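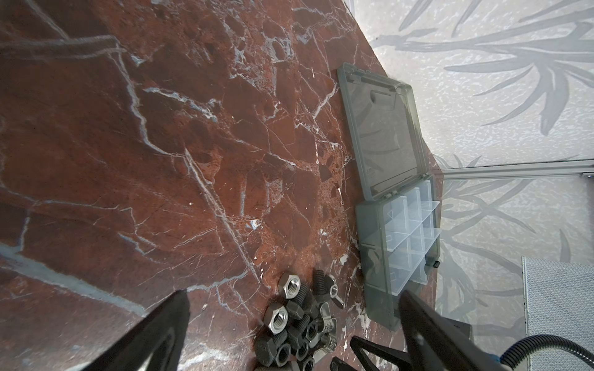 Thursday, late afternoon. Stone care tests, week 2

This week I want to finally decide which sealer we give to customers who have marble at home and cook on it. Until now we gave three different answers, depending on who picked up the phone. The problem with testing on our white sample tiles is that white stone shows every stain and hides every scratch, and most customers do not have white stone. A brown-red top like this one, with pale veins running everywhere through the dark patches, is more difficult to judge, and I think it is a better teacher. Oil on the maroon areas can stay unnoticed for months, but the same oil on a pale gray vein would be seen from the door. So for each product I will make two readings, one on the dark ground and one on a vein, and write them separately.

Products in the test: Prodach (water based), Ilex (solvent based, the strong smell), and Andberg paste wax, which is not really a sealer but people buy it as one. The control piece gets nothing.

Method, so I do not forget it again. Wash with neutral soap, rinse, dry with a cotton cloth, wait overnight. Apply the product with a folded cloth, leave 5 minutes, wipe off everything that did not go in. Wait one more night. Then one drop each of olive oil, black coffee, red wine and lemon juice, covered with a small glass so that it does not dry out. Leave 16 hours. Wipe, wash, look at it under the window and again under the lamp, from a low angle.

All this was done on offcuts from the shelf, which are from a similar stone but I cannot promise the same quarry. The delivery note from Schumacher says only "red breccia, polished".

Results so far:

Control. Oil left a dark ring on the vein, clearly. On the dark ground I could find it only with the lamp. Coffee and wine left a weak shadow on the vein, nothing on the ground. Lemon etched everywhere, as expected. The spot is dull and you can feel it with a fingernail.

Prodach. Oil: very weak ring on the vein, gone after the second wash. Coffee: clean. Wine: clean on the ground, slightly pink on the vein. Lemon: etched, same as control.

Ilex. Oil, coffee and wine all clean. Lemon: etched. The color of the stone became a little deeper, more chocolate, and I am not sure every customer would like that. I like it.

Andberg. Oil made the wax soft and I had a greasy halo bigger than the drop. Coffee and wine clean. Lemon: etched, but later. I checked one extra drop after ten minutes and the wax still held. After the night no difference.

What I must write in the customer sheet, in large letters: no sealer protects from acid. People think sealed means protected, and then they cut a lemon directly on the top and call us in August when the light is strong and they see the dull circle for the first time. A sealer slows down what goes into the stone. The acid does not need to go in, it eats the polish from above.

About repair of the etched spots. I tried polishing powder with a felt pad by hand on the control piece. With grit 2000 first, then the powder with a few drops of water, the gloss came back after some patience, maybe 90 percent. Near a crack line it is harder, the powder collects in the line and stays there as a white paste. A soft toothbrush takes it out if you do it immediately. I did not do it immediately and spent half of lunch with a wooden stick.

Open questions:

Does Ilex turn yellow on the pale veins with time? The piece on the window sill will tell us, please do not move it.

How does Prodach behave with two coats? The can says one is enough, I do not believe the can.

Is it possible to remove Andberg fully before sealing? I used white spirit and still the water made pearls in one corner, so there was wax left.

For whoever continues tomorrow: the pieces are marked on the back with pencil. The cloths with Ilex go flat over the rail outside to dry, do not put them in the bin in a ball. The felt pad for the powder is the thin one. The thick one is for granite and it has something hard in it, I scratched a sample with it this morning.

Second coat of Prodach applied at 16:40, drops to be set in the morning.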